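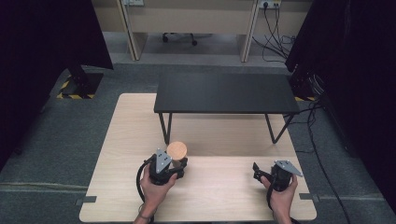 Kerttu Suominen thought she won the second round, and she'd like that on the record before we talk about anything else. Fine by me! I had it for Menaka Roy, but I was up in the cheap seats at the Trevor with 3,859 other people, and my view was mostly the back of a guy's hat.

By Nest Craddock
August

We talked Friday over the phone, her with a bag of ice on one knee (she kept dropping it, I could hear it hit the floor). The split decision still stings. "I landed more, she landed prettier," she told me. "Judges like pretty."

So what about the takedown in the third? She groaned. "I saw her hips drop and I thought, okay, sprawl. Then I was looking at the lights."

That loss ended a run of six straight wins, going back to the fight in Skokberg, and I asked if it changed how she trains. A little, she said. Ifor Morgan is still in her corner, but he wants more wrestling and a lot less sparring before the next camp. "He's got me drilling with 21-year-olds. They don't get tired. It's rude."

She does want the rematch, five rounds this time, and she'd take it in Roy's hometown if that's what it costs. "Call her tonight," she said. "I'll wait."

Recent
Elin Maddocks misses weight in Jorkuso
Botedwood card loses its co-main
Mailbag: your scorecards for Suominen vs. Roy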